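Trasura: a household receipts dataset

Readme, version 2. Last edited 19 Jul 2024.

What this is

Trasura is a table of grocery receipts, typed up by hand from paper. It started as a shoebox belonging to Elias Semaan, who kept every receipt he was ever handed on the theory that he might one day return a cabbage. Carla Qudah borrowed the shoebox over a long January, typed in the first batch, and complained so well about the abbreviations that a project formed around her complaints.

Each row is one line from one receipt. If a shopper bought milk, bread and a birthday card, you get three rows with the same receipt number. The total printed at the bottom of the paper goes in its own column, and you will find that it doesn't always match the sum of the lines. We checked our typing. We then checked it again, and now we live with it.

Files

receipts.csv - the main table, one line item per row
stores.csv - store codes, with the type of shop and whether it prints prices with or without tax
abbrev.csv - our best guesses at what the tills meant
notes.txt - grumbling, mostly Carla's, some of it useful

Columns in receipts.csv

receipt_id: a number we made up. It has nothing to do with the number on the paper, which some tills reset whenever they feel like it.
store: a code that matches stores.csv.
month: month and year of purchase. We left out the day on purpose (see Privacy).
item_raw: the text as printed, including the spelling. "CHKN BRST BNLS" is there in all its glory.
item_plain: the same thing in words a person might say out loud.
qty: quantity. Loose produce is by weight, in pounds.
price: what was charged for the line, after any discount.
total_printed: see above, and bring patience.
faded: a score from 0 to 8, where 0 is crisp and 8 is a white strip of paper with a rumor on it.

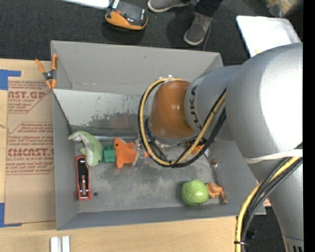 Why are there negative prices?

They are refunds, coupons and bottle deposits. Refunds carry the word REFUND in item_plain, coupons carry COUPON, and deposits carry DEPOSIT. If you want a plain spending figure, add everything up and leave the signs alone. If you drop the negative rows, the shoppers in this table will look a good deal richer than they are.

How it was typed

Every receipt was entered by 2 people working separately, and the versions were compared with a small script called Kalus. Where they agreed, the row went in. Where they didn't, the pair had to talk to each other, and this was slower than the typing. The worst argument was over "GRN ON", which Elias read as green onions and Carla read as the start of something longer. It is down as green onions. Her objection is in notes.txt and runs to a full page.

Anything scored 6 or higher for fading should be treated with care. We kept those rows because throwing them out removed nearly all the corner shops, whose printers seem to run on hope.

Known problems

Nseir, one of the stores, changed its abbreviations partway through, so "TOM" is tomatoes in the older rows and tomato soup in the newer ones. The item_plain column handles this. Searching item_raw will not.

Velix, another store, prints 60 characters of thank-you message before the first item. We removed it from the table. You're welcome.

Buy-one-get-one offers are entered as printed, and every shop prints them differently. Please don't build a theory of shopping on them. One of us tried.

Privacy

Names, card digits, loyalty numbers and cashier names were left out at the typing stage, so they were never in any version of the file. Pharmacy items are grouped under PHARMACY with the price kept. The paper itself went back in the shoebox.

Using it

Free for teaching, budgeting experiments and idle curiosity. Please name Trasura and the version number if you publish anything. Corrections are welcome if you give the receipt_id and the column. Messages that say only "some of these look wrong" will be added to notes.txt, where they'll have company.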